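Equipment and Premises Subcommittee
Minutes of the meeting held 2 August 2018, Desville workshop, back room

Present: Indira Hegde (chair), the workshop supervisor, the bookkeeper, two of the bench technicians, and the apprentice, who took these minutes on the understanding that it would not become a habit.

Apologies: The landlord's agent, who was sent the agenda and replied with a rent invoice.

1. Minutes of the June meeting

Accepted with one correction. The supervisor did not "refuse" to fill in the asset register. He "deferred" it. The asset register remains deferred.

2. Matters arising

The kettle has been replaced. The bookkeeper asked that it be recorded that the kettle took one meeting to approve and the second robot arm is now on its fourth. Recorded.

The sign on the side gate still says Deliveries Round Front and the sign on the front still says Deliveries Round Side. The supervisor will move one of them. He was asked which. He will decide on the day.

3. The second arm

Indira opened by summarising where we had got to. The job for Gravow is sorting and placing small plastic parts into slotted boards, and the single arm manages it as long as no one wants it to do anything else. Gravow would like the volume to go up after Christmas. We can run longer hours, buy another arm, or tell Gravow no. There was no support for telling Gravow no, although the bookkeeper asked what they paid us last time and how long they took to do it.

Two quotes were tabled.

Pandey: $18,000 for the arm and controller, gripper extra. Delivery in 12 weeks. Training included, provided we go to them.

Jurkura: a refurbished unit at a lower price that they would not put in writing until they had "had a chat". Delivery in three weeks. Warranty also to be chatted about.

The senior technician spoke in favour of Pandey on the grounds that the spare parts would match what we already own. The bookkeeper spoke in favour of Jurkura on the grounds that it was cheaper. The senior technician asked how she knew it was cheaper if there was no price. The bookkeeper said it could hardly be dearer. There was a pause while everyone considered whether it could be dearer.

Indira pointed out that neither quote covered a bench, a power point, guarding or anybody's time, and that the last budget had also left these out, with results we were all still paying off. She wants a full installed cost before any vote. The supervisor said he could give one now. He was asked to give one in writing.

Resolved: that Jurkura be given until the next meeting to produce a written quote, and that Pandey be asked to hold their price. Indira to write to both. Carried, with the supervisor abstaining because he had gone to sign for a parcel.

4. Cabling and fittings for the existing arm

The meeting adjourned to the bench to look at the present setup, as half of those voting on the cabling budget had not seen the cabling lately.

The junior technician has asked for a proper cable carrier and sleeving. At present the black cables leave the wrist, make a tour of the air beside the arm and come back down towards the base, and there is an orange one that sets off across the bench in the direction of the sink. She said it works. She also said she would prefer not to have to say that to an inspector. The request comes to $80 for sleeving and clips, with the carrier to be priced separately.

The bookkeeper asked why sleeving had not been bought along with the arm. The supervisor said it had been deferred.

Discussion then moved to the sink, which has been on the wall longer than we have been in the building and which is now a good deal closer to electrical equipment than anyone would draw it on a plan. Moving the sink needs the landlord. Moving the bench needs four people and a free afternoon. It was felt that the second was more likely, and that any position for a second arm should be worked out at the same time. 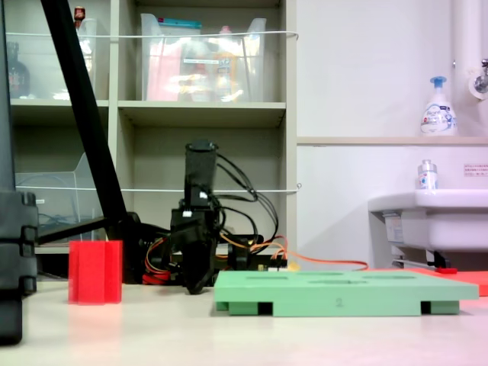 5. Storage

The open shelving behind the bench was intended for robot spares. It holds clear bins of assorted items, and the junior technician reported that looking for a gripper finger in there is a good way to find everything else. The supervisor believes everything in the bins is needed. He was invited to say what was in them and gave a spirited answer that did not match the bins.

Proposed that one bin be kept for spares only, labelled, and that anything unclaimed by the next meeting go in the skip. The supervisor asked for the word "skip" to be replaced with "review". Lost.

The bookkeeper will not approve new cupboards until the old shelves have been sorted. The technicians said they would sort the old shelves when there were new cupboards to put things in. Indira ruled for the bookkeeper.

6. Maintenance allowance

There is currently no line in the budget for wear on the gripper. Replacement fingers have been going through as stationery. The bookkeeper has known about this for some time and would like it to stop before the accountant asks what sort of stapler we own.

Agreed to set up a maintenance line from the start of next quarter, the amount to be based on what has been spent so far. The senior technician will go back through the stationery receipts.

7. Other business

The apprentice asked whether the second arm would mean fewer hours for the apprentice. Indira said no, the second arm would need loading, unloading and someone to stand near it looking responsible. The apprentice asked that the first part of that answer be minuted.

The supervisor raised the car park. It was not on the agenda and was not discussed, at some length.

Actions

Indira: letters to Pandey and Jurkura. Raise the sink with the landlord's agent.
Supervisor: full installed cost, in writing. Gate sign. Asset register.
Senior technician: stationery receipts. Measure up for two arms with the bench moved clear of the sink.
Junior technician: order sleeving and clips, price the cable carrier, label one bin.
Bookkeeper: maintenance line. Find out what Gravow still owes.
Apprentice: these.

Next meeting to be confirmed once Jurkura has had its chat.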